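# About Trindmont Table School

Trindmont is a small school for people who want to learn to serve a meal at home or at work. We teach how to set a table, how to wash and stack, and how to put everything back in its place. The school was opened by Cúc Lương, who before had a tea room in Mengate for many years.

## How we practice

Our first lessons are done with plastic dishes. They are light, they are cheap, and a beginner can work with them without fear. 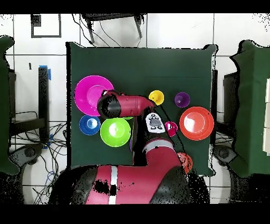
Every new student begins with sorting. We ask the person to look at the dishes first and touch them later, and to decide what belongs together. One student likes to sort by color, and puts a purple bowl away from a yellow one. Another student goes by shape, so that the large magenta plate and the orange-red plate come together and the bowls are left for after. We accept both ways, if the student can explain it to the others.

After sorting comes the placing. Cups are more difficult than people expect, for they fall easily when the sleeve touches them. We repeat this lesson until the hand becomes calm, and we do not hurry anybody.

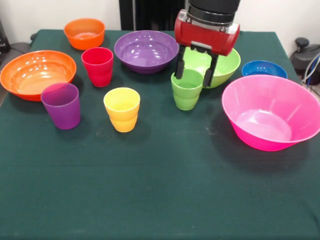 ## Courses and groups

The basic course takes 24 hours. Last year 67 students finished it, and 85 percent of them stayed for the second course, where we use porcelain and glass. Groups are small, and a lesson lasts 2 hours with a short pause for tea.

The next course starts in June. We also come to companies in Teston, if they can give us a room with a good table.

## Write to us

Please send your questions to the office at Đoàn House. We answer in English and Vietnamese.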